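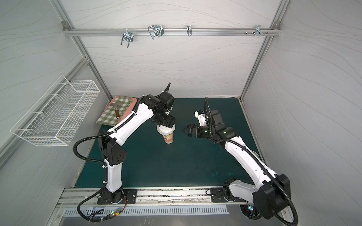 Housing Choice and Household Needs at Provurcombe
Final project report, Residential Property module
Prepared by Dalia Ait Brahim and Obaidul Dissanayake
Supervisor: Iresha Howlader

1. Purpose of the study

This report considers how well the new homes at Provurcombe, on the northern side of Folcombe, match the needs of the households moving into them. The development will provide 258 homes when complete. At the time of the study, 107 were occupied.

2. Method

A short questionnaire was delivered to 100 occupied homes in October, and 71 were returned. Residents were asked about the size of their household, their previous home, their journey to work or school, and the rooms they used most. Shahnaz Rathnayake, of the sales office, supplied floor plans for the three house types on offer. No prices paid by individual buyers were requested.

3. Findings

The Ellik, a three-bedroom terraced house, was the type most often chosen by first-time buyers. Several respondents wrote that its third bedroom was too narrow for a bed and a desk together. Households in the larger Ranasinghe type were generally satisfied with the bedrooms but asked for more storage on the ground floor.

Parking drew more written comments than any other subject. Residents at the far end of the site also mentioned the walk to the bus stop, which follows an unlit path behind the show homes.

4. Limits of the work

Only occupied homes were included. Buyers who had reserved a plot, and those who had visited and decided against buying, were outside the study. The third house type had too few residents for separate analysis.

5. Recommendations

The developer should review the layout of the third bedroom in the Ellik before the next phase is released. Lighting along the path should be raised with the parish council.

The questionnaire is given in Appendix A and the floor plans in Appendix B.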